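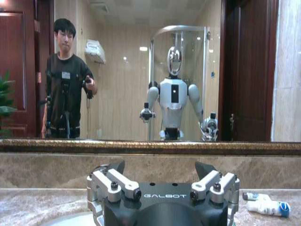
Vitside Guest Apartments: Frequently Asked Questions

Last updated 2021-01-17

What time can I check in?

From 3 in the afternoon. If you turn up at noon with four suitcases and a hopeful expression, we will take the suitcases. The expression you can keep.

How do I get into the building?

The street door opens with the code in your booking email. Your apartment has its own code, which arrives by text on the morning of your stay. They are different codes. Most of our late-night phone calls come from people who have decided they are the same code.

I booked apartment 51 and the floor plan shows 53. Which one am I in?

51. The floor plan was drawn before two apartments on the fifth floor were knocked together, and the printer has our money already. Go by the number on the door.

Is there an elevator?

Yes. It is slow, and it stops at the second floor whether or not anyone has asked it to. Please don't report this. We know, the repair company knows, and by now the second floor knows.

Is breakfast included?

No. There is a kettle, and there is Etudia on the corner, a café that opens at seven and does a very good cheese roll. Show your door text and they take a little off the bill. They will not do this if you only mention us warmly.

Can I bring my dog?

One dog, yes, with a cleaning fee. Cats by arrangement. We have been asked about a parrot and the answer was no, and having met the parrot we stand by it.

Where do I park?

Spaces 1 to 12 in the yard are for residents, who live here all year and have strong feelings. Guest parking is the Dinsa garage across the street, on the upper level. Take a ticket going in and bring it to our office for the guest rate. A lost ticket is charged as a full day, and we can't do anything about it — we have tried, on our own behalf.

How does the water heating work?

Each apartment has its own tank. It will manage two ordinary showers back to back, or one teenager. After that, give it forty minutes.

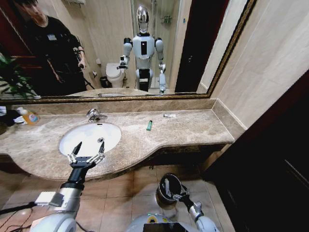

If it still runs cold after an hour, check the switch by the fuse box. It looks like a light switch, so guests turn it off on the way to bed out of good manners.

Can I do laundry?

There are machines in the basement, next to the bike room. They take tokens, sold at the office until six. The dryer marked HIGH is the same as the other dryer.

What is the Wi-Fi like?

Fine for email and films. If you need to be on video calls all day, ask for an apartment facing the street when you book. The yard side gets a weaker signal and more pigeons.

Do you take a deposit?

We hold 319 on your card at check-in and release it after you leave. Your bank may take a few days to notice. For groups of five or more the hold is 1,000, a figure we arrived at one weekend in October and would prefer not to discuss.

Can I book through Varkia instead of directly?

You can. The price is usually the same, but changes have to go through their help desk, and we can't move your dates from our end however nicely you ask. Direct bookings can be moved once for free, up to three days before arrival.

What do I have to do before checking out?

Be out by 11. Put the trash in the bins in the yard (gray for general, blue for paper), close the windows, and pull the door until it clicks. You don't need to strip the beds. Some guests do it anyway and fold everything beautifully, and then it all goes in the same bag.

I left something behind. Do you have it?

Probably, especially if it's a phone charger. Write to the office with your apartment number and what it looks like. We keep things for two months and can mail them at your cost.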